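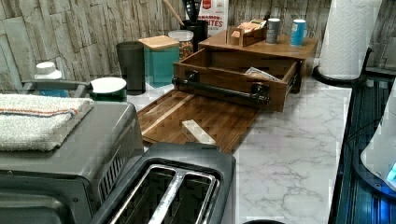 Teaching a Hired Arm to Open a Drawer: A Review of the Nania Starter Package

Final year project report, Derby

1. What we set out to do

When our supervisor first suggested that we review something off the shelf and leave the building of robots to other groups, I will admit that a few of us were disappointed. We had all pictured ourselves with soldering irons. By the end of the second term, though, I think every one of us had come round to the idea, and I hope this report shows why it was a good deal more work (and more fun!) than it sounded at the first meeting.

The Nania package is a hire service. You pay by the month, an arm with a gripper arrives, and along with it you get the control software and access to a help desk run by Farahani, the firm behind it. It is sold to colleges and small workshops that would like to try an arm on everyday jobs before deciding whether to buy one. Our question was a simple one: could a group of students with ordinary programming skills get it to do something useful in a kitchen, and how much help would we need along the way?

We chose drawers. Everybody's kitchen has them, the movement is easy to explain to visitors at the open evening, and it's a surprisingly awkward thing to ask of a machine. You have to find the handle, get hold of it, pull in a straight line and then let go without dragging the whole unit along with you.

2. Getting started

The quick start guide promises that a new user will be moving the arm within 60 minutes. We took the whole of an afternoon, partly our own fault as we skipped the page on joint limits and had to go back to it. Once we had read it properly things went much more smoothly, and I would ask anyone following us to please, please read that page.

Movements are taught by guiding the arm through them and saving the positions. You can then play them back, string several together and adjust the speed of each. The software is pleasant to use on the whole, with large buttons and very little jargon, although the save menu is two levels deeper than it needs to be and we grumbled about it every single day.

For the drawer we used a wooden unit with a long black bar handle, which gives the gripper's fingers plenty to aim for. We had talked about small round knobs as well, and we still think somebody ought to try them, but there wasn't time. 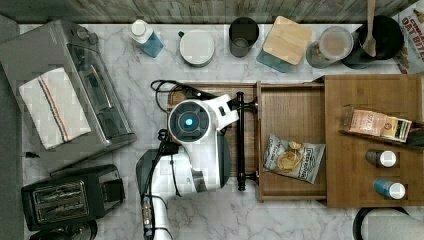 Dorian Hervieu replied to our first draft to say that we were being too kind about the teaching method, and that saved positions are only as good as the furniture's willingness to stay put. He asked what we would do if the unit were shifted by the width of a finger overnight. It was a fair point and rather a deflating one to receive on a Sunday, but we went back and wrote a proper test for it.

3. The trials

We ran 25 attempts at opening the drawer from fully closed, nudging the unit a little between attempts and leaving the saved positions as they were. We counted an attempt as good if the drawer came open far enough to reach in and the arm let go cleanly afterwards. By that measure 19 were good. Most of the others failed at the grip, with one finger landing on the front of the bar instead of behind it, and once that happens the arm carries on with its pull quite happily and brings nothing with it.

That last part bothered us more than the misses. The software can report how far the gripper has closed, and with a short script we could make the arm stop and try again. We wrote to the help desk to ask why this isn't switched on from the start. They were friendly and quick, and sent us a sample script that was tidier than ours, but the question itself went unanswered.
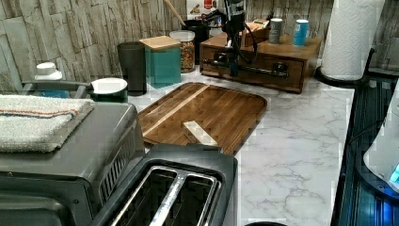

Word count: 800, not including appendices

4. Working on a crowded worktop

We kept the worktop furnished the way a kitchen would be - toaster, canisters, chopping board, kitchen roll and all - and this changed how we planned the movements. A path that is perfectly sensible over a bare bench is no good with a tall canister near it. We ended up adding a raised waiting position that the arm returns to between steps, and I would recommend doing that on the first day. Keep an eye on the cables too, and plan where they'll go before you save anything.

5. Cost and the alternative

Hire came to about 800 pounds over the project, with delivery included. We also asked for a quotation from Fadden, who offer a similar arrangement, but their minimum term was longer than our academic year and so we took it no further. A group with a longer run at it might well want to compare the two properly.

6. Would we hire it again?

Yes, with the retry script loaded before anything else. The arm itself gave us no trouble, the guide is good once you slow down and read it, and people with no background in this sort of thing were saving their own movements by the end of a session. We would like to see the grip check made a standard setting and the save menu brought up to the front screen.

Appendix A has the retry script and Appendix B the results of each trial. The handle positions are in Dorian's notation, so the key is on the first page.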